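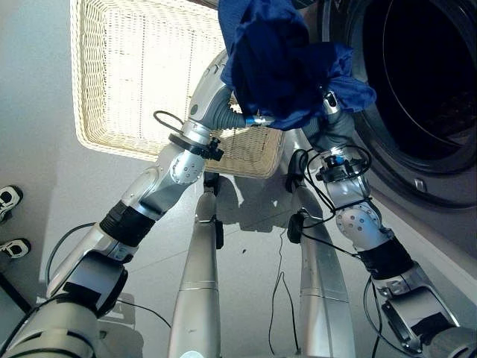

3.2 The transfer of laundry between basket and machine

In the literature on household work, washing is usually treated as one task with one duration. Our diaries suggest that it should be divided. The participants wrote down 1385 separate events connected with laundry, and a large part of them concerned neither the washing program nor the drying, but the short moment in which clothes pass from the basket to the drum. We call this moment the transfer.

The transfer is seldom noticed by the person who performs it. In the first interviews, most participants from the Collgate apartments answered that they "just put it in." When the same persons were asked to write down each garment, the answers became longer. Sleeves were turned inside out, pockets were searched, and socks were found inside trousers. Nowicki, who coded the diaries, gave these small actions the common name of opening work.

Figure 2 shows a moment of handling at a front-loading machine. A dark blue garment is held in front of the machine, bunched and twisted, and a loose flap of it lies partly over the rim of the drum opening. A white wicker basket stands nearby. A garment in such a condition is what our participants named "a ball." In the diaries, the ball is the most frequent reason for a pause during the transfer.

Figure 2. Crumpled garment held at the drum opening, with rectangular laundry basket.

Two ways of dealing with the ball were reported. In the first, the garment is put into the drum as it is, and the person expects that the water will open it. In the second, it is shaken or pulled flat before loading. The second way takes more time, but the participants who preferred it complained less often about creases and about small items which remained inside larger ones.

The position of the basket was also important. In the Hikby building the laundry rooms are narrow, and the basket was often kept on the floor behind the person, so that each garment required a turn of the body. In the Bednarek building there is space beside the machine, and the participants described the transfer as one continuous movement. We did not measure this difference in seconds, and it should be examined in a separate study.

Finally, the round opening of a front-loading machine asks for a lower posture than a top opening. Older participants mentioned this more often than the others, and several of them had placed a stool near the machine for this purpose.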